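Trays and soap, bench notes
January, 4:10 pm
Entry by: bench 2

Back on the soap dish question. The Daslow sheet says an open lattice base drains a bar well enough that it can be picked up clean after 27 minutes. I don't buy it. Their bar was new and their counter was level, and ours is neither most of the time.

Set out on the pale board again so any residue would be easy to find by wiping with a dark cloth.

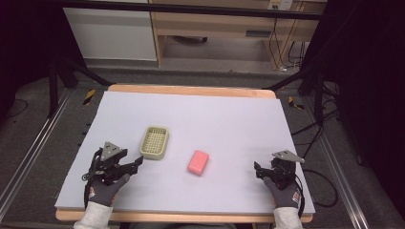 The board is probably the pale surface in both.

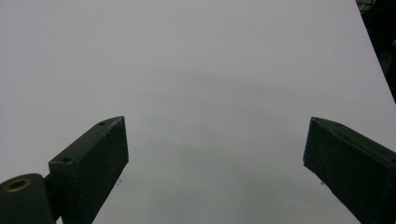 Rivstead would like it noted that a dark cloth proves nothing either, as lint looks the same as dried soap at arm's length, and that the old method of weighing the tray before and after was slower but at least gave a number. Fair. I stopped weighing because the small scale drifts when the heater kicks in, and I still think a drifting scale is worse than lint. We can do both next time and see which one embarrasses us.

What I have so far:

Tray alone, dry: 70 g on the small scale, for what that's worth.
Bar alone: 107 g. Wrapper claims more. Wrappers do.
Rim: raised all the way around, which looks tidy and makes me wonder where the water is supposed to go once it's through the base. If the tray sits flat on a counter, the answer is probably "under the tray." The Daslow sheet has theirs on a wire rack and mentions it once, in the small print.

The Kuusk trays had feet. Ugly, but air got underneath. I'd want one of those next to this one before anybody orders 216 of anything for the Trovholm washrooms.

Also not convinced the square openings matter. A soft bar will sag into any hole you give it, and then you're prying it out with a thumb. Try an old bar, a wet one, left overnight. If it lifts without leaving a waffle print I'll take back half of this page.

To do: find the Kuusk trays (top shelf?), shim one side of the board, move the scale away from the heater.

Recent entries
Sponge holders, second round
Why the small scale drifts
Trovholm washrooms: shelf depths
Kuusk trays with feet
Daslow sheet, marked-up copy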